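Notebook, chores bench
6/12/23

Carried on with the fruit job. The question from Gunnel Lundgren is still the same one: could we put a machine in someone's home and have it clear up after a snack without a person standing by. My answer today is no, but it is nearer than it was in March.

Soft and hard items together are what make it awkward. An orange is easy. It is round, firm, and doesn't mind being held a bit too tightly. A peeled pomelo segment is another matter. The pith gives you something to hold, the flesh doesn't, and if the fingers close on the wrong part you get juice on the pads and then everything after that slips. Wekden's notes say to treat all fruit as one class. I don't agree and have written to say so.

Patterned cloth is the other thing. On the plain grey mat the edge finding is fine. On a patchwork cover it picks up printed flowers and borders as if they were objects. People have covers like that on their beds, so we can't just ask them to change the bedding.
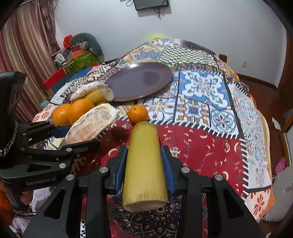 Grip force next. Dropped the closing limit from 25 to 6 for anything peeled and left it alone for whole oranges. The arm has no way of choosing between the two by itself yet, so I set it by hand each time, and that rather defeats the purpose. Niven thinks the pad deflection could be used to choose. Worth a try, but the reading drifts once the pads are sticky.

Log is at 483 entries now. I have not sorted the failures properly. From memory most are bad approach angles, then double picks where two pieces are touching. Hardly any are plain drops.

Compared with the shop-floor work at Badatstead: the parts there are all the same, come in the same way up, and don't bruise. That cell can be left alone for a shift. A kitchen or bedroom can't offer any of that -- things get put down anywhere and the next day it's different things.

To do:
Wipe pads between runs and note it in the log
Ask Davetti for 2 more sets of pads, softer if they have them
Repeat on the plain mat with the same fruit
Sort the failures by type before Gunnel's visit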